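3.2 Open day at Pleltstead

The second part of the study took place during a public open day in February at the Pleltstead workshop, where our group shares a floor with two other teams. The purpose was to find out how people with no background in robotics use a hand-held gripper when they are given almost no instruction, and whether the recordings they produce can be used alongside those made by trained staff. Earlier sessions at Vanari had used only staff and students, and we expected visitors to hold the tool differently and to work more slowly.

Visitors were invited to the demonstration table after a talk of 4 minutes by the second author (Dagim Tsegaye). The talk covered how the two fingers open and close, where to put the free hand, and what to do if an object fell off the table. It did not cover how to approach or grasp any particular item. We left this out on purpose, as we wanted to see which grasps people would choose without being shown one. Children took part if a parent was present and the child could close the fingers without help.

The table held a mix of items that changed over the day. Soft toys and other plush items were put out first, followed by kitchen items and then small boxes. Plush items were chosen as the starting set for two reasons. They are forgiving, so a poor grasp does not damage the object or the tool. They are also hard for our current grasp model, which was trained mostly on rigid objects and tends to place the fingers too near the outline of anything with long pile. Figure 4 shows the type of view that the model receives for an item in this set.
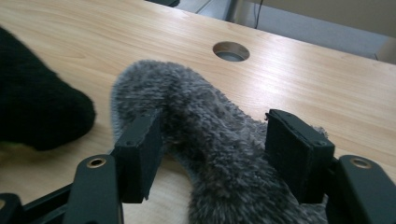 Figure 4. View from the hand-held gripper with the two black pads on either side of a gray plush object. Part of a second, black plush-like object is at left.

Two features of this view matter for the analysis. The first is that the plush object is large compared with the opening between the pads, and its body runs out of view at the bottom. A model that relies on seeing the whole outline has little to work with in such a case. The second is that the fur makes the edge of the object hard to place. Gray fur is visible behind and below the right pad, and the point where the pad meets the body under the pile cannot be read from the image alone. When annotating frames like this one, we marked contact as "uncertain" unless the fur was clearly pressed down over several frames in a row.

In total, 70 people tried the gripper and 60 of them completed at least one full task, defined as picking up an item, moving it to a marked area, and letting go. The others stopped early, most often when a queue had formed behind them. From the completed tasks we removed 28 recordings in which the view was blocked for more than half of the time, in nearly all cases by the visitor's own free hand.

The most common approach with plush items was to come straight down over the widest part and squeeze. Trained staff at Vanari more often went for a narrow part, such as an ear or a limb, and lifted from there. The visitors' approach gave slower lifts but fewer drops. We had not planned to compare the two groups on drops, and the numbers from Vanari were not collected in a way that allows a proper test, so we report this only as an observation.

Several visitors also pushed an item across the table before closing the fingers – usually to bring it nearer to themselves. Our annotation scheme, which was taken over from the Yilma project with small changes, had no label for this. The first author (Miklós Szűcs) added a "reposition" label after the open day and went through all remaining recordings again. Recordings from the Plitetti sessions, described in Section 3.3, were labeled with the new scheme from the start.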